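늘 친절하게 답해 주셔서 감사합니다. 지난번 문의에 이어서, 돌 집기 문제를 밤새 만져 본 내용을 한꺼번에 적어 둡니다. 말이 좀 길어도 양해 부탁드려요!

**프로젝트:** Bivilel (집에서 혼자 만드는 탁자 정리용 팔)
**시뮬레이터:** Restadley
**상태:** 진행 중

## 증상

탁자 위의 검푸른 돌을 집으라고 시키면 손가락이 닫히기도 전에 접촉 판정이 먼저 뜹니다. 그러면 제어기는 '잡았다'고 믿고 신나게 다음 단계로 넘어가 버려요. 그리퍼 쪽 시점으로 렌더링해 보면 손가락 하나는 돌 바로 밑에 있는데 다른 하나는 한참 떨어져 있습니다. 이 자세에서 파지 성공이라니, 저도 로그를 보고 한참 웃었습니다.

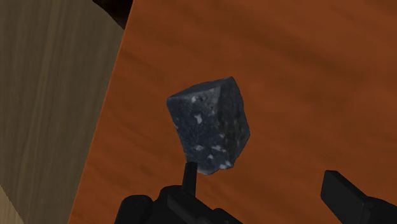 ## 지금까지 해 본 것

1. 마찰 계수를 올려 봤습니다. 차이를 못 느꼈어요.
2. 물리 스텝을 초당 1000에서 2000으로 바꿨습니다. 떨림은 한결 얌전해졌는데 판정은 그대로고, 제 낡은 컴퓨터 팬만 요란해졌습니다.
3. 돌의 충돌 형상을 Lozano 변환기로 다시 뽑았습니다. 원래 메시는 면이 300개였고 새것은 207개입니다. 이걸 넣으니 돌이 저절로 슬금슬금 미끄러지던 버릇은 사라졌습니다(제일 기뻤던 순간!).
4. 판정 조건을 '한쪽이라도 접촉'에서 '양쪽 모두 접촉'으로 고쳤습니다. 이번에는 반대로 제대로 물린 것 같은데도 실패가 뜨는 경우가 생겼습니다.

## 재현 방법

장면은 기본 배치 그대로 두었습니다. 나무 탁자 앞쪽에 돌이 있고 그 뒤로 해골 조각이 있는 그 배치예요. 팔은 탁자 옆 검은 장 위에 고정했고, 그리퍼가 아래를 보고 살짝 벌어진 상태에서 돌 집기 명령을 보내면 됩니다. 해골 근처에서 출발하면 증상이 더 자주 나오는 느낌인데, 제대로 세어 본 건 아니라서 참고만 해 주세요.
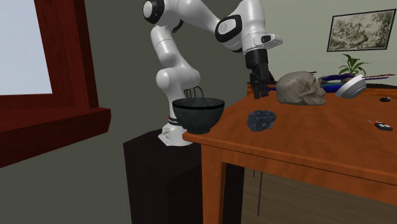
명령을 보내기 전에 접촉 로그를 꼭 비워 주셔야 합니다. 저는 이걸 빼먹는 바람에 이전 실행의 값을 붙들고 두 시간을 헤맸거든요. Sarncombe 플러그인은 꺼 두셔도 결과가 같았습니다.

## 여쭤볼 것

- 손가락 충돌 형상의 여유값이 파일마다 따로 저장되나요? 설정 창에서 바꿔도 다시 열면 예전 값으로 보입니다.
- 양쪽 접촉이 몇 스텝 동안 이어져야 성공으로 치는 옵션이 있을까요? 없으면 제가 직접 짜 보겠습니다.

급한 일은 전혀 아니니 천천히 봐 주세요. 여유값을 손으로 고친 파일로 오늘 밤 한 번 더 돌려 보고, 로그는 이 티켓에 이어서 올리겠습니다.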